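프리스투스, 매장 작업 1인칭 영상 데이터 서비스 '클라키츠' 공급 시작
진열·피킹 로봇 학습용… 기본 구성 597개 클립, 추가 촬영은 매장 단위 계약

로봇 학습 데이터 업체 프리스투스(Pristus)가 소매 매장 작업에 특화한 1인칭 영상 데이터 서비스 '클라키츠(Clakitz)'의 공급을 10월부터 시작한다. 대상은 매장용 피킹 로봇과 진열 보조 로봇을 개발하는 기업 및 연구실이다. 기본 구성은 597개 클립이며, 작업자 머리 위치의 카메라로 촬영한 영상에 양손 위치, 파지 시점, 대상 물체 구분 정보를 붙여 제공한다.

클립은 선반에서 상품 꺼내기, 카트에 담기, 카트 안에서 위치 바꾸기, 선반에 되돌려 놓기의 네 개 작업군으로 나뉜다. 클립당 길이는 최대 100초다. 영상은 초당 30프레임으로 저장되고, 손 관절 좌표는 같은 주기로 기록된다. 한 클립에 작업군이 둘 이상 포함되면 전환 지점에 별도 표식이 들어간다.
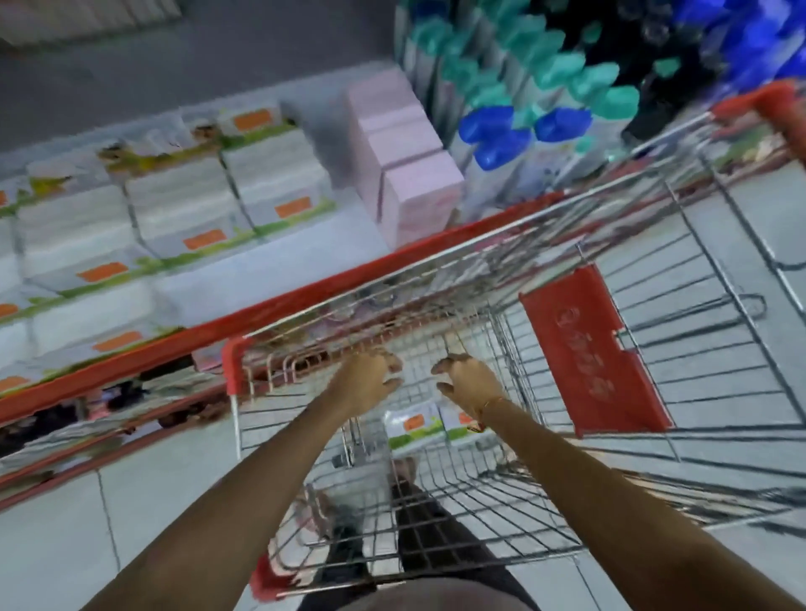

회사가 공급 자료에서 비중을 둔 항목은 손과 물체가 겹치는 구간의 처리다. 철망 바구니처럼 격자 사이로 배경이 비치는 구조물은 물체 분할 모델의 오류가 잦은 대상으로 꼽힌다. 클라키츠는 이 구간을 자동 처리한 뒤 검수자 두 명이 교차 확인하고, 판정이 엇갈린 프레임은 삭제하지 않고 '불확실' 등급으로 남긴다. 사용자는 학습 시 해당 등급을 포함할지 선택할 수 있다. 머리 움직임으로 생긴 흔들림도 보정 전 원본과 보정본을 함께 받는다.

주석 도구는 리즈크(Rizk)가 맡았다. 리즈크의 도구는 상품을 개별 품목이 아닌 포장 형태 기준으로 먼저 묶고, 그다음 단계에서 품목명을 부여한다. 포장 분류는 상자, 병, 봉지, 묶음 포장 등 10종이다. 품목명이 확정되지 않은 물체도 형태 등급은 유지되므로 파지 학습에는 그대로 쓸 수 있다는 것이 회사 측 설명이다. 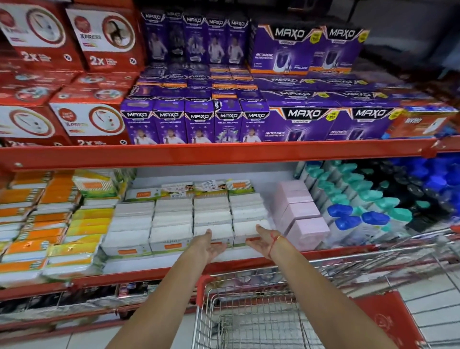 품목 식별 단계에서는 비슷한 포장의 구분이 과제로 남는다. 같은 상표의 제품이 크기와 방향만 달리해 한 칸에 들어가는 경우가 많고, 일부는 눕혀 쌓여 로고가 거꾸로 보인다. 보라색 MAXO 상자가 그런 사례로, 폭이 좁은 'LIQUID VAPORIZER' 상자와 폭이 넓은 'GENIUS' 상자가 앞줄에 이웃해 있다. 클라키츠는 이런 칸에 상표, 제품 계열, 놓인 방향을 각각 독립된 항목으로 기록한다. 로고가 가려진 상자는 상표 항목을 비워 두며, 주변 상자에서 추정한 값을 채우지 않는다.

서비스는 두 가지 형태로 판매된다. 기본형은 기존 클립과 주석을 내려받는 방식이고, 확장형은 고객이 지정한 매장에서 추가 촬영과 주석 작업을 수행하는 방식이다. 확장형은 매장 단위로 계약하며 촬영 전 선반 배치도와 취급 품목 목록을 제출해야 한다. 촬영 장비는 프리스투스가 제공하고 고객사가 보유한 장비의 영상은 현재 받지 않는다.

시험 도입사인 물류 자동화 업체 드루브브리지(Druvbridge)는 기본형을 피킹 로봇의 사전 학습에 적용하고 있다. 드루브브리지는 병과 상자가 섞인 선반 자료의 활용도가 높았으나, 하단 선반의 어두운 구간은 주석 밀도가 낮아 자체 보완이 필요했다고 밝혔다. 성능 수치는 공개하지 않았다.

촉각과 힘 측정값은 이번 공급분에 포함되지 않는다. 따라서 파지력 제어 학습에는 별도 데이터가 필요하다. 냉장·냉동 진열대와 계산대 작업도 대상에서 빠졌다. 가격은 기본형의 경우 사용 인원에 따라 달라지며, 확장형은 개별 견적으로 정한다. 기본형 표본 클립은 프리스투스에 신청하면 받아볼 수 있다.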